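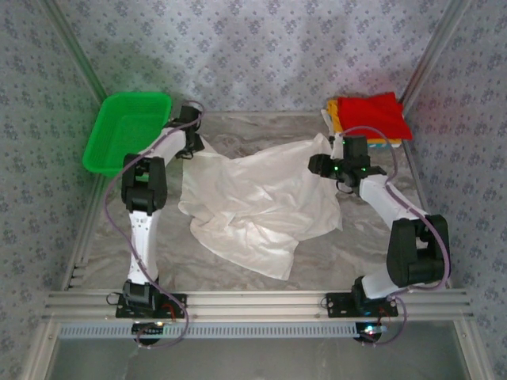
What is a charity drive?

A bunch of people collecting stuff for somebody who needs it. Coats, cans, books. The Dreltham kids' drive runs all December. 16 boxes last year!

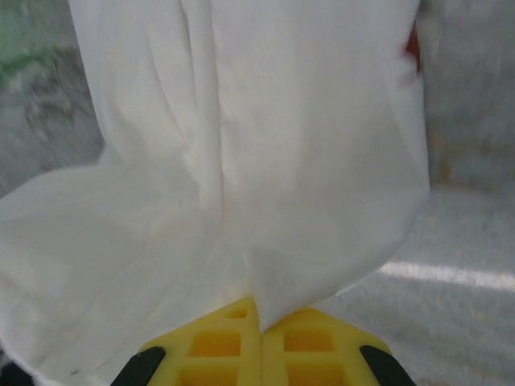
Who gets the stuff?

Depends. In Dreltham it goes to Baidoo House, where families pick what they need. Free. No questions asked.
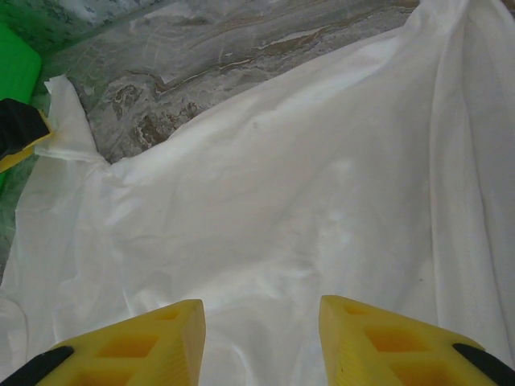
Some drives take money too. Nhyira Lamptey was 9 when she started hers, with a jar and alot of signs.
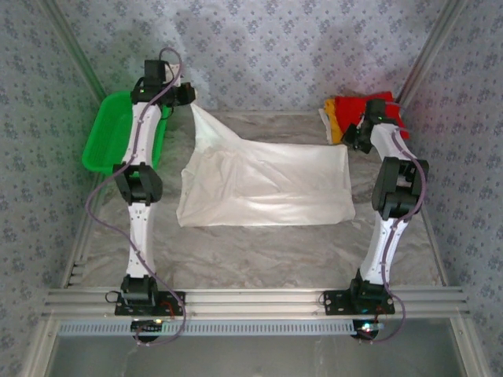 Even a quarter helps. Ask a grownup first tho, and write down what comes in. Drop-off closes at 7.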